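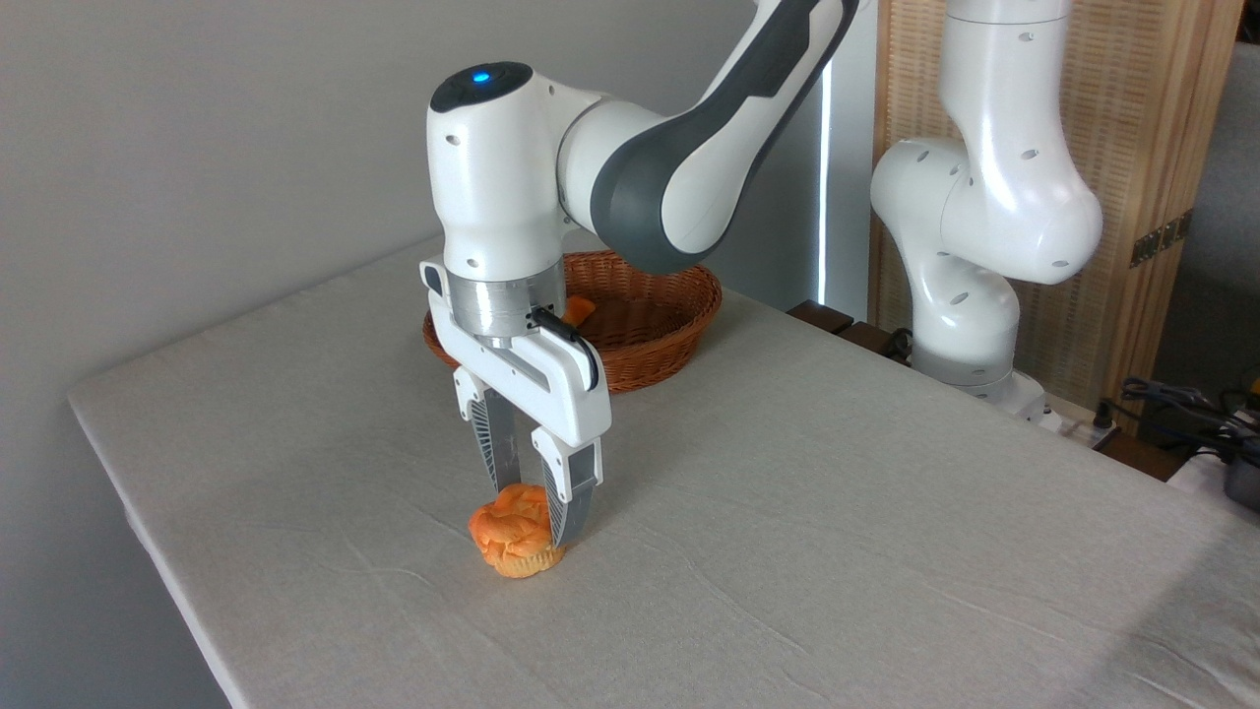 3.2 Table setting and placement of items

The study covered 171 table layouts prepared in the Onuoha tea room, each built on a plain white cloth. White was kept throughout so that the outline of an item, and the faint shadow at its base, could be judged without interference from a pattern. Cloths were ironed flat and replaced when stained.

Small cakes were the most difficult class of item to place. A muffin with a tall, uneven top offers little that can be touched without marking it, and the usable part of the side is short. In the setting of Figure 2, the contact height lies at the side of the orange top, above the paler body. We recorded contact height separately from contact width for this reason.

Figure 2. Small orange-topped muffin on a white cloth, with a round, shallow wicker basket towards the back of the table.

Baskets were graded by rim shape and depth. A flared rim widens the opening but also takes up more of the cloth, and in the Kollulano layouts this left less clear space between basket and cake. Fourteen layouts were discarded on that ground and are not included in the totals.

Of the remaining layouts, 61 used a single cake and one basket. The rest added plates or cups according to the Skokell seating plan, with no more than 4 items to a place. Positions were measured from the front edge of the cloth to the centre of each base. Tops were ignored in this measurement, as an overhanging or lopsided topping shifts the apparent centre. The effect of topping shape on spacing is treated in Section 3.3.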